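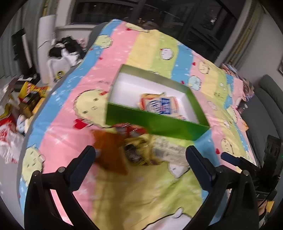 Gatitz is a records research firm. We trace the ownership of companies that hold public contracts, land easements and operating licenses, and we publish or deliver the results with the source documents attached. Our clients are newsrooms, law offices, lenders and town councils.

The firm was started by Manaia Rutherford and Ladan Moradi, who had worked together on court filings and found that most of their time went into matching names across registers that did not share a format. The matching work became the business.

## What we do

A standard ownership file covers the registered directors, past and present shareholders, declared assets where a public office is involved, and any pledges or liens. Each entry is tied to a dated copy of the record. Where two registers disagree, both versions are shown and the conflict is left open.

We also maintain two reference sets:

- **Iltatier** — an index of 825 companies with at least one current or former public official among their owners or directors.
- **Parsa** — a table of name spellings across alphabets, used to link records that were transliterated by different offices.

## How sources are read
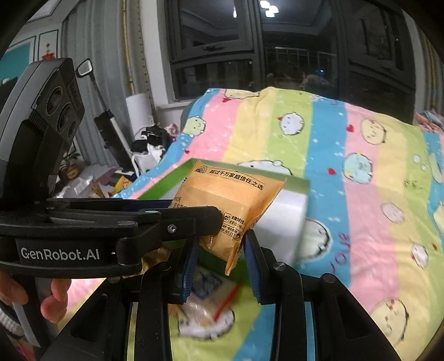
Filings are read in the original language first, and the translation is stored beside the text. Every line is then tagged as a claim, an identifier or a contact point, as these carry different weight. The same split applies to ordinary printed matter. On an orange snack packet, the line 超过千万家庭信任之选 ("the trusted choice of more than ten million families") is a claim, and the boxed hotline lower down is a contact point. A claim goes into a file only as a claim. Contact points are checked against the register, and a shared phone number between two companies is recorded even when no shared owner has been found.

Kevser Taşdemir runs this stage. Evanthia Gavalas reviews each file before release and has not worked on it earlier.
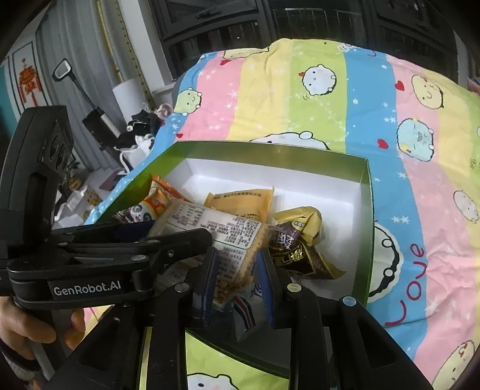
## Turnaround and corrections

A standard file takes 30 working days. Files that cross more than one jurisdiction take 60. People and companies named in a published file are contacted in writing before release, and their replies are printed in full.

Corrections are handled by Pejman Amini. The earlier version stays available with the change marked.

## Funding

Gatitz is owned by its two founders. Income comes from client fees and from subscriptions to Drumar, our monthly digest of registry changes, which has 130 subscribers. We do not accept work from a party seeking a file on its own opponent in an election.

Requests received by noon on Thursday are reviewed the same week.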